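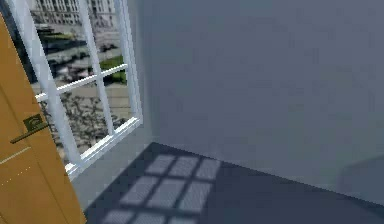 People with low vision who have lived in the same home for many years depend mostly on memory and touch to move through it. Color starts to matter when the light changes or when they are tired, and several residents in the Wallari group described early evening as the hardest part of the day. Door hardware came up in most of the interviews. Round knobs in a finish close to the color of the door were often missed on the first reach. Figure 1 has the opposite arrangement, with a dark bronze lever on a door of warm golden-orange wood, and this kind of pairing got few complaints. Residents with arthritis also preferred levers, whatever their color.

The group was made up of 10 households in two districts, Wallari and Barkar. Each was visited at the start of the study and again after eight weeks. Between the visits, residents kept a record of bumps, missed handles, and trips, either on paper or by voice message. Falls were logged separately and are covered in the next section. Two households stopped keeping the record before the second visit, and their entries are left out of the comparison but kept in the interview material.

Lighting was measured at the center of each room and at every interior doorway, with the lamps set as the resident normally had them. We didn't ask anyone to open or close blinds. This makes the readings harder to compare between homes, but it keeps them close to the conditions in which the bumps were recorded. The readings were taken at 5 p.m. in October.

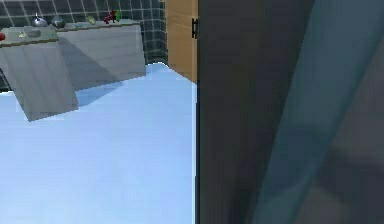
Readings at doorways were lower than those at room centers in every home. The gap was widest in the older Barkar houses, where a single ceiling fixture often has to serve both a hall and the stairs. Adding a lamp near the door was the change residents asked for most, ahead of new paint. Several had already tried plug-in night lights and given them up - the glare at floor level hid the edge of the step.
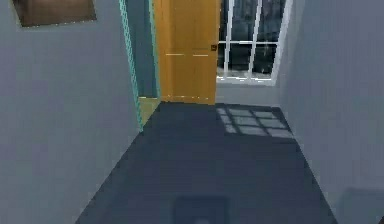
Doorways were the most common place for bumps in the records, and the shoulder was the part of the body most often named. The usual cause given was misjudging where the wall ended. Trim painted the same color as the wall gives little help with this. A bright edge is easier to find from down the hall, as with the turquoise trim against the pale grayish-blue wall in the corridor shown here, where the floor also changes from dark carpet to a yellowish surface past the threshold. Changes in floor color had a mixed reception. Some residents used them as a signal that they had reached the room, while others took them for a step and slowed down.

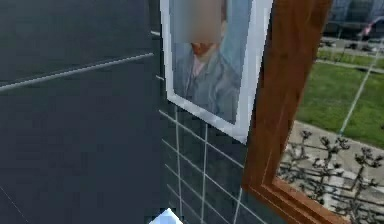
Nisreen Rawashdeh
Illow Centre for Housing Studies

Dark walls raised a different set of problems. Residents who had them liked them, and none wanted to repaint. Their records show more missed light switches than those of other households, mainly in bedrooms. Pale switch plates were fitted in one Barkar home at the resident's request, and she reported finding the switch more easily at the second visit. We did not test this in the other homes.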